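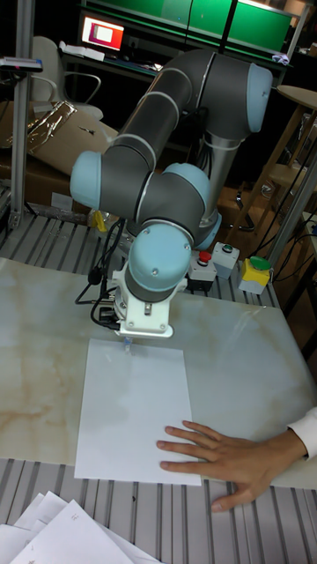
New boards and plenty of blank paper at the Skaletthorpe drawing room

I stopped by the drawing room on Tuesday, and the thing I keep telling people about is the board. It's a big one with a marble pattern, beige and tan veins running all over it, and a plain white sheet looks so good lying on top! I'm told 3 more are on order, though the pattern may be different (I'm hoping for the same beige, but I don't get a vote).

The boards are part of a little refresh before the June drawing sessions. Ghizlane El Khatib, who put the program together, has also ordered 2400 sheets of white paper, and she swears they'll be gone by the end of summer. I believe her – I went through a small stack myself last year and most of it was bad trees.

Taping the paper down is out, by the way. Tape pulled the surface off one of the old boards, so for now you spread your fingers, press a corner flat and hope you don't sneeze. Ottavio Colombo wants to try small weights and has two at home he's promised to bring in. White cuffs near a pen still make me nervous, but that's me.

There are two sessions a week, both in the evening, and beginners are welcome at either one. Paper and pens are included. Bring your own eraser if you're picky about erasers – I am. Sign up at the front desk, where the list was already filling up when I left.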